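Gilbert school kitchens go back to plates in December

Trays are out. Plates are in. All 15 schools in the Gilbert district will serve lunch on reusable plates starting in December, after a trial at Skomum Elementary that the district says went well enough to copy.

The switch covers hot lunch only. Breakfast stays in paper bags for now, and so do field trip lunches.

"We were throwing out a mountain of foam every day and paying to have it hauled," said Hala Belhaj, food services director. Hauling bills at Skomum fell by $143 a month in the trial. Not huge. But thats one school, she said, and a small one.

Plates come from Jelis, a supplier two counties over that won the bid in a three-way contest. Each school gets 200 to start, with another 100 held back at the Reltus Road warehouse for breakage. Bigger schools can ask for more. The high school allready has.

Fruit is changing too. Whole fruit goes out on the plate with the meal, no more cups with plastic lids. Oranges and apples mostly, lemon wedges on fish days.

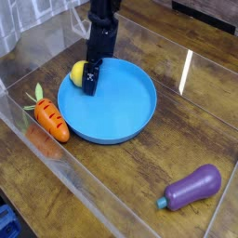 ## What parents are asking

Main worry is time. Lunch is short and the dish return line at Skomum backed up badly the first week. Belhaj said a second return window fixed most of it, and schools with only one window will let classes out in two waves.

Second worry, dishwashers. Four schools have old machines. Kitchen manager Loïc Besson, who ran the trial, told the board Monday-to-Friday use was fine on his but he would not bet on the older ones lasting till spring. The board put off a vote on replacements. Those four schools will truck plates to the high school kitchen until then.

Lunch prices stay the same through the end of the school year. After that, no promises.

Kids with allergies will get a separate plate color, to be washed on it's own rack. Forms go home in backpacks and are also at the front office. Parents who filled one out during the trial don't need to do it again.

Next board meeting is at 6:30 p.m. in the Skomum library, public comment first.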